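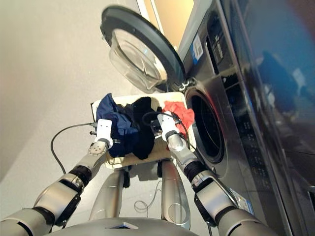 Laundry basket and washing machine, door open.

I've been using Clanier to keep up with friends and photos since it was a tiny thing with a green logo, and I suppose I've grown fond of it in the way you grow fond of a slightly wonky kitchen drawer. So when I opened it over breakfast and found the search button had moved to the bottom left, where my thumb has always gone for messages, I was a bit put out. I searched for "see you at six, bring the cake" before I noticed what I was doing!

Krisztina Kovács had the new layout four days before me and loves it. She says everything she needs is within reach of one hand, and she's right about that, at least on her phone, which is smaller than mine (and newer, and doesn't have a crack across the corner). Geert still has the old one and is being rather smug.

What I do like is the albums page. You can finally sort by the date a photo was taken, and I spent a very happy evening putting my 782 pictures from the May trip into order - the ferry, the rain, Ineke's hat, more rain. It used to take me an age to find anything in there. The comments are easier to read as well, with a bit more room between the lines.

The messages, though. Group chats are now tucked behind a second tab, and I missed one from Genji for a whole afternoon. There is a setting to bring them back to the front, under Display and then Lists, and it's worth the hunt. I've sent Clanier a polite note asking if the search button might go home too. If I get a reply I'll add it underneath this post.

Posted 13 September 2022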